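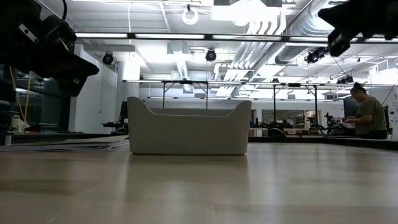

Why Does a Bin Have a Low Side?
A page for curious children, by Aldo Bianchini

Do you have a plastic bin at home? Maybe it holds your blocks, or your socks, or the onions in the kitchen. A bin looks like a very simple thing. It has a floor, four walls and no lid. But a person had to think about every part of it before the first one was made.

Let us start with the low side. Many bins have one long wall which goes down in the middle, like a smile. We call this shape a scoop. When such bins stand on a shelf, one above the other, you can put your hand in through the scoop and take what you need. You do not have to pull the bin out. You can also look in and see if there are any socks left.

The corners stay high, and this is for a good reason. High corners stop small things from rolling out at the ends. They also help to make the bin stiff. Try it with a sheet of paper: hold it flat by one edge and it hangs down. Now fold it in the middle and hold it again. The fold makes it stronger. A corner works in the same way as the fold.

Now look at where two walls meet. Often it is round and not sharp. Dust likes to hide in a sharp corner, and a cloth cannot reach it well. A round corner is easy to wipe, and it does not hurt so much when you bump your knee on it. (I have tested this with my own knee.)

How is a bin made?

Most plastic bins begin as small grains, a little bigger than rice. The grains are heated until they become soft and thick like honey. Then the soft plastic is pushed into a mold. A mold is a hollow form made of metal. When the plastic is cool and hard, the mold opens and the bin comes out in one piece. One good mold can make over 3,000 bins, and the last will look just like the first.

And the hole in the wall?

Some bins have a hole near the top of a wall. It is a handle! Your fingers go through it, and you can pull or carry the bin. The hole is oval because an oval has no corners to press into your fingers.

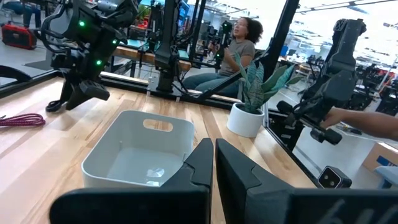

A white bin with an oval handle hole. What is lying on its floor?

Small, clear pieces like this one are easy to miss. Before you put new things in a bin, look at the floor of it, also near the walls.

Try it yourself

You need one empty shoe box, a pencil and a pair of scissors. Draw a scoop on one long side of the box. Draw an oval on the other long side, near the top, as wide as your four fingers. Ask a grown-up to help you with the cutting, as the oval is difficult to begin. Then put your pencils in the box and carry it across the room by the oval.

Does the box bend more than before? Where does it bend?

Words to remember
Scoop: the low part of a wall.
Mold: a hollow form that gives a thing its shape.
Rim: the top edge all around.

Thank you to Elspeth Dunbar, who corrected my English.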